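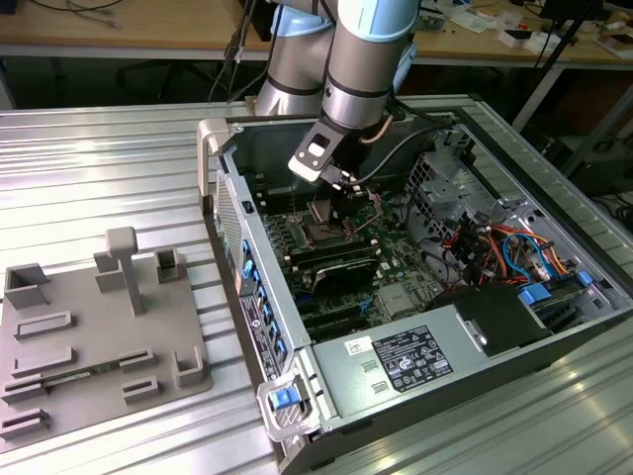 Old desktop as a home file server, or buy a small NAS?

Forum: Home Networking and Storage
Replies: 11

pellworth
I have an old tower PC that still boots and I'm trying to decide if it's worth turning into a file server for the house. Needs are simple. Family photos, scanned paperwork, backups from two laptops. Total right now is well under 1 TB. I'd like it to be on all the time so the laptops can back up overnight.

The other option is a two-bay NAS. I've been looking at the Zastia one, which is 200 dollars without drives. The tower costs me nothing but it's big and I don't know what it would add to the power bill. What would you do?

Jin-sol Ham
Measure the tower before deciding anything. Get a plug-in watt meter, let the machine sit idle for an hour and write down the number. Then do the math with the rate on your own bill. Old desktops vary a lot, and people quote figures from machines that have nothing in common with yours.

gravelroad
I ran a tower as a server for five years and would do it again. Parts are standard. If a power supply dies you buy another one the same day. When the board in a small NAS dies you are looking for the same model, or hoping the newer model can read the old disks.

If you keep the tower, do these first:
Take the graphics card out if the board has its own video output.
Replace the CMOS battery.
Blow out the dust and redo the thermal paste.
Buy new drives. Don't trust family photos to whatever was in there.

kestrel_14
Disagree with gravelroad on one thing. Leave the thermal paste alone unless it's running hot. I've seen more than one old board killed by somebody twisting a stuck heatsink and pulling the CPU out of the socket with it. Check temperatures under load and go from there.

gravelroad
Run it warm for ten minutes before you shut down and the paste lets go. I've never lost one. But fine, check temps first.

pellworth
Got a meter. The tower idles at 100 watts, which seems like a lot.

Jin-sol Ham
It is a lot. At 100 watts all day, every day, that's 876 kWh a year. At 15 cents per kWh you'd pay 131 dollars and change. Your rate may be different, but at that rate the NAS enclosure pays for itself in the second year even after you count its own power use.

Is there a graphics card in there?

pellworth
Yes, an older gaming card. I'll pull it and measure again.

Eun-ji Byun
A point that hasn't come up: does it need to be on all day? We have a desktop doing the same job for a family of four. It wakes at 1 a.m., takes the backups, and goes back to sleep. If somebody wants the photos during the day, the laptop sends a wake-on-LAN packet and there's a short wait. Most boards can do a timed wake from the BIOS, usually under power management.

The laptops do need to be awake at the same time. That part took me longer to set up than the server did.

onden_user
I'd go with the NAS and be done. I had an Onden box on a shelf for years and I logged into it maybe twice a year. With the tower I was always fiddling. Updates, a fan that rattled, a cable that came loose when I moved it to vacuum. Your time counts for something.

gravelroad
And is that Onden still getting security updates?

onden_user
No, they stopped. I replaced it last October. So yes, that's a fair point against.

kestrel_14
Whichever you choose, two mirrored disks are not a backup. If you delete a folder by mistake the mirror deletes it too. Put an external drive in the budget and keep it at a relative's house or in a desk at work.

pellworth
Update. With the graphics card out it idles at 62 watts. I also unplugged the DVD drive, which made no difference on the meter. The timed wake works from the BIOS menu. I set it for 1 a.m. like Eun-ji Byun does, and it has come on by itself every night so far.

Wake-on-LAN does not work yet. It responds from sleep but not from a full shutdown.

Eun-ji Byun
Look for a BIOS setting called ErP or deep sleep and turn it off. When that's on, the board cuts power to the network port at shutdown. If you're on Windows, turn off fast startup too.

pellworth
ErP was on. Turned it off and wake-on-LAN works from shutdown now. Thank you.

Jin-sol Ham
With it running two or three hours a night, the power argument mostly goes away. I'd still want something smaller if the house were mine, but I wouldn't spend 200 dollars to save that little.

mtn_laurel
Is anyone using Janbridge for the laptop side of this? I have a similar setup and the built-in Windows backup keeps skipping files that are open.

kestrel_14
I tried it for a few months. It handled open files fine but restoring was slow, and you can't browse the backup without installing the program. I went back to a plain sync plus a weekly full copy — less clever, but I can read it from any computer.

pellworth
I'm keeping the tower for now. Two new 4 TB drives are ordered, plus an external one that will live at my sister's place. If the power supply or the board goes, I'll look at the Zastia again.

One more question. The case has two fans on the front and only one header free on the board. Is a splitter okay, or do I need a hub?

gravelroad
A splitter is fine for two ordinary case fans. Check the header rating in the board manual, but one amp is common and two fans normally stay well below that.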